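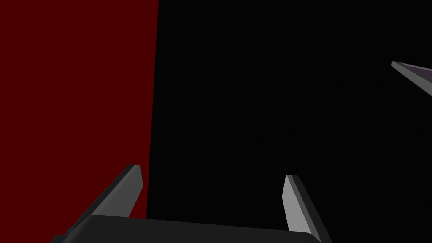 # Wrist view shows only flat color in my simulated bedroom

**Rodica Bratu**

I'm building a two-arm setup in our shared workshop and testing it in simulation before I wire anything. The room loads and the joints respond. I named the two wrist views Tramia and Stikero in the config. Neither gives my matcher enough to track. It needs 100 features and finds 23 on a good pose. Things I have tried:

- Restarting the renderer with the default light.
- Turning the wrist until a corner of the room is in view. Three edges, a gripper with nothing in it, no furniture.

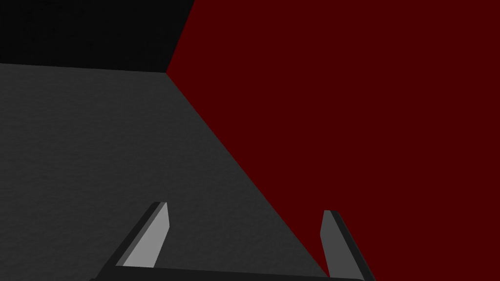
- Raising the texture resolution. No change on the red surface, which is plain color.

Is the matcher at fault?

**Lucian Vasiliu**

No. A flat material has nothing to match at any resolution. Use the overview for localization and keep the wrist views for the last part of the reach.
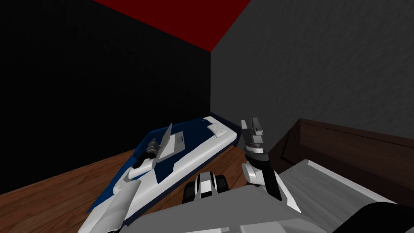 Start poses matter more than the matcher. Save one per arm in the config and load it before the matcher runs. With the left gripper beside the laptop and the right one near the white pad, you have targets with real edges. The grid on the pad is a good candidate for the right wrist. Point each wrist view at its target and log the count again.

**Gokico**

Had the same in November. Lowered the threshold to 2 and it ran, badly. Wouldn't do it again.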